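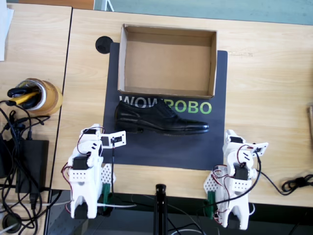

Reading time: about 2 minutes

Setting up a pair of small arms on a shared bench

I've now put my arms up and taken them down so many times at the Avton workshop that I can nearly do it with a cup of tea in one hand (don't). This is the setup I've settled on for packing things into a box, and I'm assuming you've already printed and screwed your arms together and just want them bolted down and behaving.

Clamp first, plug in second. I know you want to see them move! But an arm that wakes up before it's fixed to anything will happily throw itself off the table, and a printed bracket doesn't bounce. I clamp each base to the front edge of the tabletop, one near each end of the mat, so both grippers can reach the middle. Do the clamps up hand tight, give the arm a shove at the shoulder, then tighten again. If the base rocks at all, take it off and wipe underneath. Mine rocked for a whole evening over a crumb of dried glue.

Keep both bases on the same tabletop too. Our bench is a table and a desk pushed together, and the first time round I had one arm on each. Every time somebody leaned on the desk, the left arm shifted by a hair and my positions were rubbish. If you've got a seam like ours, leave it well out to one side and use the far desk for your tape and tools and that horrible nest of leads.

Now the mat. Any dark, non-slip one will do, mine's the WOWROBO one with the great big lettering, and the letters come in handy as landmarks. I can come back after a week and put the box down just above the printing and know it's near enough. Put a bit of masking tape at the corners if your mat creeps.

Next, swing each arm gently through its full reach by hand, with the power off, and look at what it sees at both ends of the travel. If there's a big stretch of bare wood and hardly any mat, the arm is pointing too far out to the side. 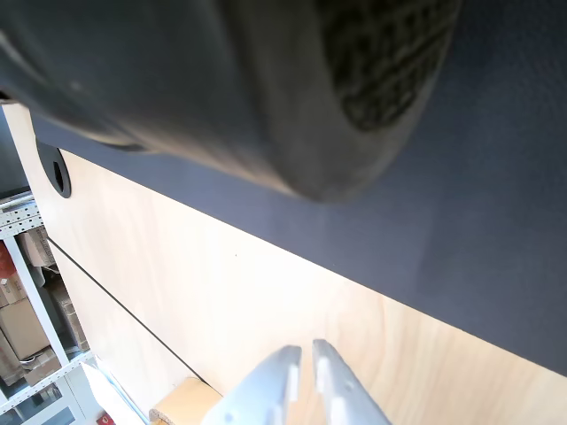
Fingers open over bare wood, with the cable hole further up and to the left. Something big and dark is hogging the top of the view.

When you get a great blurry lump across the top like that, sort it before you go any further. Move whatever's in the way, or tilt the wrist until you've got a clear look past the fingertips. I once spent a happy hour fiddling with settings in Vekov (the control program I use, clunky but I'm fond of it) when all I needed to do was move one thing to the left.

Cables next. Leave a proper loop of slack at each joint, more than looks tidy, then run the rest along the tabletop and off the side. Bend the wrist as far as it goes and listen. If you hear a creak, it's pulling. Short velcro ties beat zip ties here, you'll be undoing them again before January, I promise.

Then calibrate. Put each arm in its middle position, tell Vekov that's home, and work from the base joint upwards. I allow 25 minutes for the pair and I don't chat to anyone while I'm doing it. Write down the values on paper as well. The Sitompul power board I bought has a habit of forgetting everything when it's unplugged, and a scrap of paper has rescued me more than once. 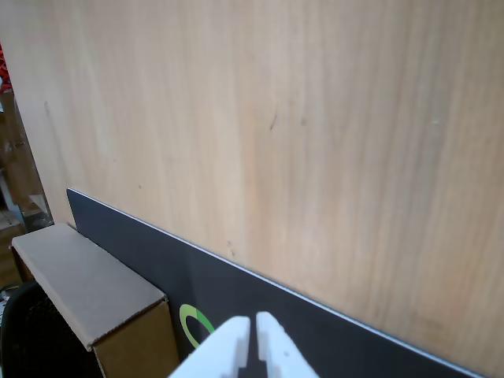

Plistard Workshop Notes, issue 38

Check your view again with the box on the mat, because a box takes up far more room than you'd think. I like to try it closed and then open, and shift it about until I can still see the edge of the mat past it. A nice strong straight edge is a great help for lining things up by eye. Wood grain is hopeless for that, it all looks the same.

For the first real go, pick something with a good shape to it. A lace-up shoe is lovely, with a toe and a heel that face opposite ways, so you get one end for each gripper. Lay it across the mat below the box, bring both arms in slowly, and stop short of touching. Look from the side as well as from above. Fingers that seem level from your chair can be miles apart in height.

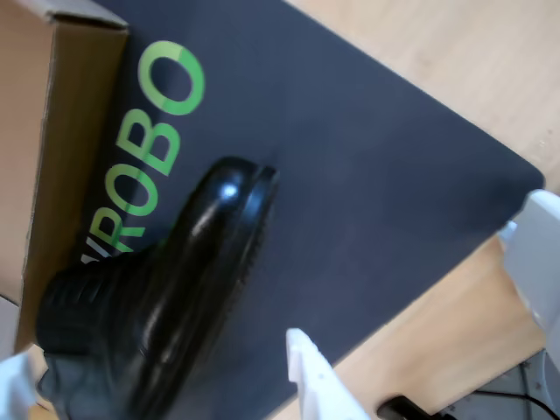 White fingers in close beside the glossy black object, with the green ROBO running up the mat.

Close each gripper a little at a time and stop as soon as it bites. Shiny things slide, so I stick a strip of rubber inside the fingers (bicycle inner tube, free from the bin). Lift both sides together at the slowest speed you've got and keep your spare hand on the power switch. If one side lags, put everything down and check that arm's shoulder joint, which has been the culprit every time for me.

When you've finished, park both arms low before you cut the power, as they flop the moment it goes off.

Related guides
Printing gripper fingers that don't snap
Taming servo wires on a small arm
Vekov basics: saving and loading a home position
Choosing clamps for a shared bench

Last updated: Thu 12 December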